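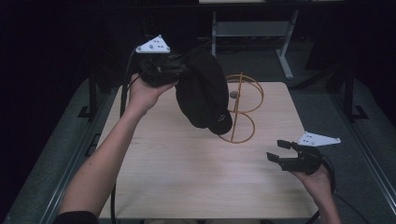
The black cap and the gold dollar sign, together at last.

October 2023

Okay, so the room is sort of a room now. I've been meaning to write this down all week and kept falling asleep with the pen in my hand, so it's going to come out in whatever order it comes.

The table first! I bought it secondhand from a woman in Kurtuluş back in June and it lived on its side in the hallway all summer with a sheet over it. I banged my hip on it so many times. Yiğit Ağca came over and we carried it in, and I had forgotten how pale it is. I'd been remembering something more like honey, and it's really a light beige, and in the afternoon it goes almost cream. I like it more than the one in my memory. The old desk was from Skallska and it was dark and always looked dirty even right after I wiped it, so this feels like somebody turned a lamp on.

Then there's the dollar sign. Ruxandra Vlad gave it to me when I left Deltosach (14 people signed the card and one of them spelled my name wrong, after 5 years) and I laughed very hard and then put it in a box because I had no idea what you do with a gold wire dollar sign. It's kind of pretty, though? It's just thin rods, two loops and the bar straight up the middle, and it stands up by itself. I set it on the table mostly to get it out of the box and now I don't want to move it. Yiğit thinks it makes me look like I run a pawn shop. He can think that.

The cap is a different story. I was sure I had left it on the ferry. I had already grieved for it, I'd even priced a new one, and then I found it folded flat at the bottom of the bag with the extension cords. The crown has gone all floppy and I don't know if that comes back. Do you wash a cap? Do you put it over a bowl? Mom would know. The little logo on the front is fine at least, and the brim still has its curve. I've had that cap on every long walk I've taken in this city and I'm not giving up on it over some wrinkles.

What I want is one place where it goes when I come in, so I don't spend every morning tearing around looking for it. First idea was the hook by the door, but the hook is full of tote bags. Second idea was to hang it off the dollar sign, which I love and which Ruxandra will love when I tell her. We'll see.

Now for the boring part. Two boxes are still taped shut. One says KITCHEN and rattles, and I'm scared of it. The other says MISC in my handwriting, thanks, past me. The lamp from Deketti cost 427 lira and came without a bulb. I sent them a message and got back a very cheerful reply with a picture of the bulb I should buy, so that was that.

I did fifteen minutes tonight with the timer on, only on the table. That's my new rule, 15 and then stop, even if I'm in the middle of something. Old mail went in the recycling, pens in the jar, jar on the shelf. And when the stuff was off it I finally got a good look at the wood

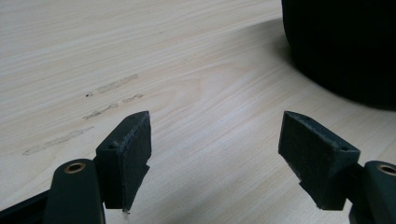
and there's a big swirl in the grain that I had never noticed, a long sort of oval, a bit darker than what's around it. Everywhere else the lines just wander off on a slant. I sat there with my tea running my finger around it like a kid with a map. I'm going to need a coaster. I'm going to need several coasters, knowing me.

Tomorrow: bulb, coasters, call Ruxandra, return Yiğit's dolly before he asks for it again. Maybe open MISC. I keep thinking the curtains should be green but I've been wrong about curtains before, so I'll tape the sample to the window and live with it for a few days.

My back hurts. Going to bed.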